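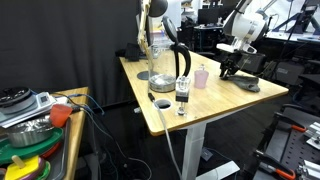

4.2 Grip endurance and the home program

The most exciting result of the Okdale study came from the part of the program that patients did on their own. All 114 participants were recovering from a wrist fracture and had been out of a cast for at least two weeks when they joined. Half followed the standard sheet of putty and towel exercises, and half followed the Relley schedule, which swaps most of those exercises for short bouts of everyday lifting. Typical items for such a bout are a glass kettle with a curved handle and a light cup, like the two standing on the table in Figure 3, and patients were free to choose whatever they already used at home. The therapist set only the number of lifts and the rest between them.

Figure 3. Kettle, lid open, and pink cup on a wooden table.

We logged 1456 home sessions in the Relley group over the study period, far more than we had dared to plan for! Patients in the standard group kept up well for the first two weeks and then slowed down, a pattern that matches the earlier Backlund trial. In the Relley group the drop came later and was smaller. Several patients told us they had stopped thinking of the lifts as exercise at all — they did a set while making breakfast and wrote it down afterward.

Grip endurance was tested at the Stidulberg clinic with a handheld meter, squeezed at half of the patient's best effort until the reading fell. At the first visit the mean hold time was 41 seconds in both groups. By the final visit it had risen in both, and the gain was clearly larger in the Relley group. Peak grip strength, on the other hand, hardly differed between the two. We find this split fascinating, as it suggests that frequent light loading trains the hand to keep going more than it trains it to squeeze hard.

Pain scores need more careful reading. They were collected by phone, and 42 patients missed at least one call, most of them in November when the clinic changed its phone system. Leaving those patients out did not change the direction of the result, but it did widen the spread. Swelling, measured with a tape at the wrist crease, went down at the same pace in both groups. Thumb motion is covered in Section 4.3, along with the patients who had surgery before they joined.

Filed under: Hand & Wrist Rehab | Research Articles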